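RESIDENCIA QUINTERO
Acta de la reunión ordinaria del Consejo de Residentes
Correspondiente al mes de marzo

Lugar: sala de lectura de la planta baja
Hora de inicio: 18:30
Preside: Rocío Esquivel
Secretario: Duván Grajales
Asistentes con voto: Rocío Esquivel, Duván Grajales, Yeison Marulanda, Sheyla Marulanda
Asiste con voz y sin voto: Jabari Mussa, por la administración de la Residencia
Público: 17 residentes

Orden del día

1. Lectura y aprobación del acta anterior
2. Uso y acabados de las cocinas compartidas
3. Horario de la sala de lectura
4. Menú del comedor y consumo de sal
5. Contrato de lavandería
6. Ruegos y preguntas

1. Lectura y aprobación del acta anterior

El secretario da lectura al acta de la reunión de febrero. Sheyla Marulanda solicita que se corrija el punto relativo al trastero de bicicletas, donde figura que la llave quedaría depositada en portería. Lo acordado fue que la llave se solicitara en la administración y se devolviera antes de las 20:00. Con esa corrección, el acta se aprueba por unanimidad.

2. Uso y acabados de las cocinas compartidas

La presidenta recuerda que el Consejo debía pronunciarse sobre los acabados antes de que la administración pidiera presupuesto definitivo a la empresa Drurklow. Quedaban pendientes dos cuestiones: el material de las encimeras y el color de las paredes.

En cuanto al material, Yeison Marulanda manifiesta su preferencia por el mármol gris veteado, con el mismo dibujo en el frontal. Sheyla Marulanda advierte que el mármol exige un cuidado que no siempre se tiene en una cocina de uso común, en particular con el limón y el vinagre, y pide que conste su reserva. Varios residentes del público apoyan esta observación. Jabari Mussa informa de que el presupuesto contempla un tratamiento de sellado, que habría que repetir cada año y cuyo coste asumiría la administración.

Respecto al color, se mantienen las dos opciones de la reunión anterior: blanco roto y verde azulado. Esta última cuenta con mayor respaldo entre quienes cocinan a diario.

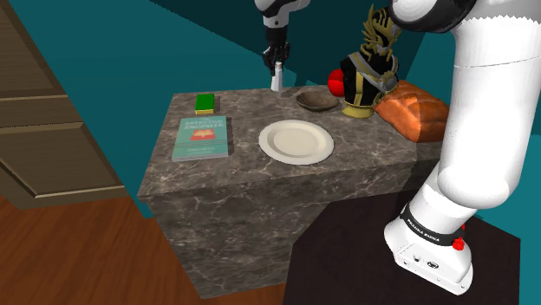

Encimera de mármol gris y pared en verde azulado.

Sometida a votación, la propuesta de mármol con pared verde azulada se aprueba con tres votos a favor y uno en contra. La presidenta pide a la administración que la obra se realice por plantas, de modo que siempre quede al menos una cocina disponible. Jabari Mussa se compromete a trasladar la petición a Drurklow y a comunicar las fechas por escrito.

A continuación se revisan las normas de uso. Se reciben quejas reiteradas por objetos personales olvidados sobre las encimeras – libros, apuntes, frascos, utensilios sin nombre – que dificultan la limpieza de la mañana. El Consejo acuerda lo siguiente:

a) Los objetos personales se retirarán al terminar de cocinar. Los que permanezcan a las 23:00 se guardarán en el armario del pasillo.

b) Las esponjas de uso común se repondrán los lunes de cada quincena en adelante, sin perjuicio de que cualquier residente pueda solicitar una nueva en la administración.

c) Los productos de limpieza se conservarán en el mueble bajo, separados de los alimentos.

d) No se utilizará la encimera como superficie de corte. Cada cocina dispondrá de sus propias tablas.

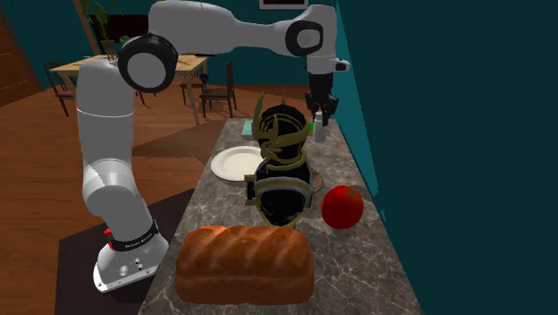
3. Horario de la sala de lectura

Yeison Marulanda presenta la solicitud, firmada por residentes de las tres plantas, de ampliar el horario de la sala durante el periodo de exámenes. En la actualidad la sala cierra a las 22:00, y quienes preparan pruebas finales se ven obligados a estudiar en las habitaciones, con las consiguientes molestias para sus compañeros.

Jabari Mussa expone que la ampliación es posible siempre que se respete el acceso por la puerta interior y que la última persona en salir apague la calefacción. Recuerda asimismo que el invierno pasado la calefacción quedó encendida en varias ocasiones.

Se debate si debe permitirse el consumo de bebidas. Sheyla Marulanda se muestra partidaria de autorizar únicamente envases con tapa. Una residente del público señala que la moqueta del fondo ya presenta manchas y propone que las bebidas se limiten a las mesas cercanas a la entrada. El Consejo acoge la propuesta.

Se acuerda por unanimidad abrir la sala hasta la 01:00 durante los exámenes, con carácter provisional. El secretario redactará el aviso para el tablón.

4. Menú del comedor y consumo de sal

La presidenta da cuenta de la reunión mantenida con Stodivow, empresa encargada del comedor. El motivo fueron las observaciones recogidas en el buzón de sugerencias, en su mayoría referidas a sopas y guisos que los residentes encuentran demasiado salados. La empresa ha aceptado reducir la sal en la preparación y dejar que cada comensal ajuste el plato a su gusto.

Yeison Marulanda indica que la medida obliga a disponer de saleros en todas las mesas, pues los actuales se encuentran solo junto a la línea de servicio y se forman colas a la hora del almuerzo. Pide además que se escojan modelos de orificios pequeños, con tapa fácil de desmontar para su lavado.

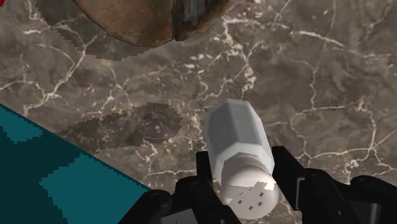
Sheyla Marulanda considera que colocar saleros en cada mesa puede anular el efecto de la medida, y sugiere que se ofrezcan también hierbas secas, pimienta y limón. Añade que en el comedor hay personas con hipertensión diagnosticada y que el menú debería señalar los platos preparados sin sal.

La presidenta estima compatibles ambas posturas. Tras un intercambio de pareceres, se acuerda solicitar a Stodivow una prueba durante el mes de abril, con saleros y condimentos alternativos en las mesas y la indicación correspondiente en la carta semanal. La compra del menaje, por importe de 1.605 euros, se cargará a la partida de comedor. Jabari Mussa confirma que hay saldo suficiente.

5. Contrato de lavandería

El contrato con Pletavent vence al final del curso. La administración presenta el borrador de renovación, que incluye una revisión periódica de las lavadoras y un plazo de reparación de hasta ocho días. El Consejo lo juzga excesivo para la planta segunda, cuya lavadora se ha averiado de manera repetida desde el otoño.

Se encarga a Jabari Mussa que negocie un plazo menor y que consulte la posibilidad de pagar con tarjeta. La votación sobre la renovación queda aplazada a la siguiente reunión.

6. Ruegos y preguntas

Un residente pregunta por el timbre de la entrada lateral, que suena en el interior de dos habitaciones. La administración toma nota.

Se ruega a quienes tomen prestadas las sillas plegables que las devuelvan al cuarto contiguo al comedor.

Sheyla Marulanda pregunta si los residentes que permanezcan en verano podrán conservar su habitación. Jabari Mussa responde que las solicitudes se atenderán por orden de entrada y que el impreso estará disponible en mayo.

Sin más asuntos que tratar, se levanta la sesión a las 20:15, de lo que el secretario da fe con el visto bueno de la presidenta.

Duván Grajales, secretario
V.º B.º Rocío Esquivel, presidenta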